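Road Collisions on the Grelham to Gosgate Road: Causes and Reporting
Student project report, transport safety module
Submitted 04/12/2019

1. Introduction

The road between Grelham and Gosgate is a single carriageway with a speed limit that changes three times. This report looks at where collisions take place on it and how they are recorded. The work was carried out under the Jafri project scheme.

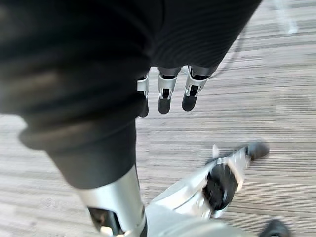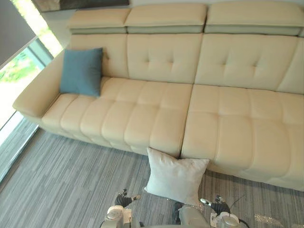 Figure 1. Robotic fingers (first picture) and cream sofa (second picture).

2. Data

Collision records were taken from the county summary sheets and from reports in the local press. A record was kept if it gave a place, a time of day and at least one vehicle type. After duplicates were removed, 37 records remained. Damage-only collisions are not always reported to the police, so the set is likely to leave out minor events.

Traffic flow was counted by hand at the Grinlow junction in February. The count was made in one direction only, towards Gosgate, and gave 270 vehicles in the hour. No count was made at night.

3. Method

The road was split into 5 sections of unequal length, with the breaks placed at junctions and changes of speed limit. Each record was assigned to one section. Where a press report and a summary sheet gave different places, the summary sheet was used. Weather was noted when stated but was missing too often to be analysed.

4. Results

The section containing the Grinlow junction had the most records, with 10. Most of these involved a vehicle turning right out of the side road. The two sections nearest Grelham had few records, and none of those gave a serious injury. On the bend before Gosgate the usual type was a single vehicle leaving the road.

Press reports covered collisions with serious injury more fully than the rest. They often gave the name of the road without a junction or landmark, and several could not be placed for that reason.

5. Limits

The sections differ in length and no rate per kilometre was worked out. Flow is known at one point only, so the high figure at Grinlow may partly reflect turning traffic. Driver speed was not measured.

6. Further work

A second count at Grinlow should cover both directions and the evening peak. Sight distance from the side road should be measured at driver eye height, with the hedge in leaf and again after cutting.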